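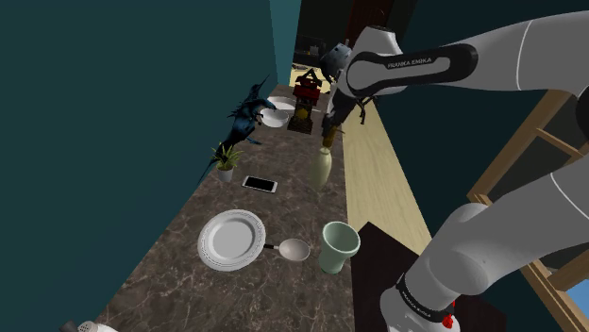

When a simulated grasp "succeeds" and the cup is still on the counter

Posted 2025-11-06 by Lorraine Rutherford

I don't believe success rates any more. Last month one of our tabletop runs came back with 199 passes, and the report was so cheerful that I opened the recordings out of spite. In 40 of them the gripper closed, went up, and left the thing it was meant to be holding exactly where it had been. The checker had called every one of those a pass.

What follows is how I tracked it down and what I changed. We run a Franka arm over a kitchen counter in a simulator, with a wrapper called Wukeck that resets the objects and scores each attempt. If you use something else the menus will differ but I would bet on the same sort of fault being in there.

Before you start

You need the full recordings, with the joint positions, finger width, contact list and object poses at every step. The summary file is no use. If your set-up throws the rest away to save disk space, turn that off first and run the batch again. Yes, all of it.

Step 1. Watch the passes

Everybody watches the failures. Go the other way and pick passes at random, then play them from the start at normal speed. Speeded-up playback hid the problem from me for a whole afternoon, as a cup that rocks a little and settles looks the same as a cup that never moved.

Write down in plain words what you see the arm do. "Closed on nothing, lifted" is a good note. "Partial grasp" is a bad one, and I had written it a dozen times before I asked myself what I meant by it.

Step 2. Read what the checker checks

Find the function and read it. Don't go by its name or by the manual page. Ours was called object_lifted, and it did two things: it looked for any contact between the hand and the target during the attempt, and it looked for the hand ending higher than it began. The object's own height didn't come into it. So an arm that brushed the cup on its way past and then went home had lifted the object, as far as Wukeck was concerned.

Step 3. Look at contact from more than one side 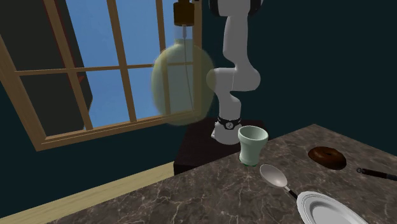

From a single viewpoint you can easily mistake a hand behind a cup for a hand around a cup. I did. The numbers are better here, but only if you ask for the right ones. List the contacts by link, so you can tell the fingers from the hand body and the wrist. In my bad runs nearly every contact was with the hand body, and the fingers had touched nothing at all.

Then plot finger width against time. A real grasp stops closing when it meets the object and stays at that width. A miss carries on until the fingers meet. Anyone can tell the two lines apart without training.

Step 4. Replace the test

My version wants all of these to hold together:

Both fingers in contact with the target.
Finger width steady and clear of fully closed.
The object's own lowest point above the counter, and kept there for 2 seconds.
Nothing else on the counter shifted beyond your tolerance.

The last one started an argument. The people at Tiretti, who share the scene with us, said that knocking a spoon sideways isn't a grasp failure. Perhaps it isn't. I still want it in the log, in a separate column if need be, for the day somebody puts a full glass where the spoon was.

Step 5. Score the old recordings again

Run the new test on the old data before you collect anything fresh. Keep the old verdict next to the new one and look at each disagreement by hand. I found 7 where my test was the one in the wrong: the cup had been picked up properly, but the hold was cut short by the time limit. I lengthened the limit. Loosening the test would have been quicker, and I was tempted.

Step 6. Break it on purpose

Write an attempt that should fail, such as driving the closed hand into the side of a cup and backing off. Add another that closes in empty air above the vase. If either scores a pass, go back to Step 4. Keep both in the batch for good, so that the next update can't quietly bring the fault back.

A word about the real arm

In October there was a plan to move this policy on to hardware on the strength of the first report. A hand that pushes when it thinks it is gripping is a safety matter once there are fingers other than its own nearby. I asked for that to wait, and it is still waiting. A good score on the new test doesn't settle it for me either. Force limits, a clear area and a stop button within reach come before any policy, however well it did in simulation.

Known gaps

Thin things that lie flat, spoons above all, still give odd contact readings and I don't trust the scores for them. Fletuvness, the scene pack we load, was updated after I wrote Step 4 and I haven't checked the collision shapes since. If you have, send me the contact lists along with the pass rate.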